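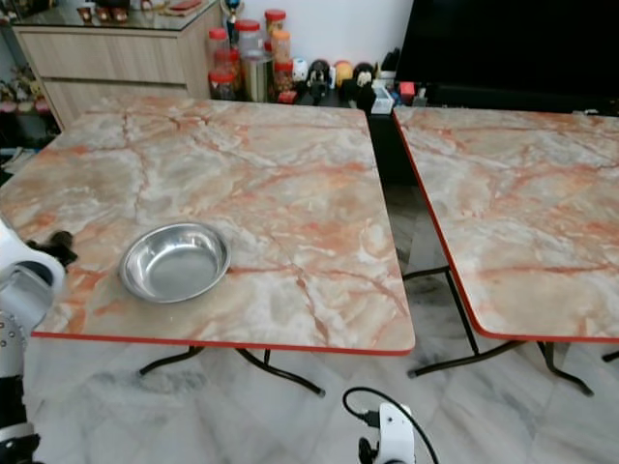
What does a folding table need before a meal can be served on it? A level floor, legs locked fully open, a wiped top, and enough room on each side for a person to sit down and stand up again.

Chapter 7
Setting Up and Laying a Small Table

Many homes have no separate dining room. Meals are eaten in the same room where people watch television, do homework, and fold clothes, and the table comes out when it is needed. A folding table suits this kind of home well. It is light enough for one person to carry, and when it is closed it can stand flat against a wall or behind a door.

This chapter covers choosing a place for the table, opening and cleaning it, and laying it for everyday meals. Washing up and storage are covered in Chapter 8.

Words used in this chapter
Edge band: the thin strip that covers the side of a tabletop.
Place setting: the dishes, cup, and flatware set out for one person.
Flatware: spoons, forks, and table knives.
Laminate: a hard surface layer bonded to a board. It may be plain or printed to look like stone or wood.

7.1 Where the table stands

Choose the place first and carry the table there while it is still closed. Keep it clear of doorways and of the path to the kitchen. Hard floors such as marble tile are easy to wipe after a meal, but table legs can slide on them. Check that each leg has its rubber or plastic foot. Missing feet should be replaced before the table is used again.

Two small square tables can do the work of one long one. Set them side by side with the edges lined up, and close the gap if people will be passing dishes across. If they are to be used separately, leave enough space for a chair and a person between them. A narrow gap is the worst choice for a meal, as spoons and crumbs fall into it and nobody can sit there.

Open the legs on the floor side first, then turn the table upright. Press down on the center of the top with both hands. If it rocks, turn the table a little and try again.

7.2 The surface

Laminate tops with a marble pattern are common on folding tables. They are wiped with a damp cloth and a little dish soap, then dried. The pattern can hide spills, so run a hand across the top after wiping and feel for sticky spots. Clean along the edge band too, where grease collects. Hot pans go on a mat.

7.3 What one person needs

An everyday setting can be very small. For a meal of rice or noodles with a side dish, one cup, one spoon, one fork, and two bowls are enough. The deeper bowl is used for soup and the wide, shallow one for the main food. Stainless steel bowls and plastic cups are good for homes with young children because they do not shatter when dropped.

Flatware is laid straight, side by side, with the handles toward the person eating. Keep everything within easy reach, but leave a hand's width free at the edge of the table.

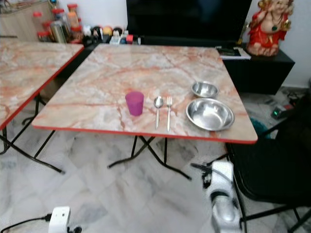

7.4 Steps for laying the table

1. Wash and dry your hands.
2. Bring the bowls to the table first and put them down by the rim, keeping fingers out of the inside.
3. Lay the spoon and fork together.
4. Set the cup upright, where an elbow will not catch it. A cup of 200 milliliters is large enough for most meals.
5. Look at the table from the chair side and straighten anything that is out of line.
6. Bring the food last.

Practice these steps with a single setting before you lay a table for the whole family. The activity at the end of Section 7.5 uses two tables and four settings.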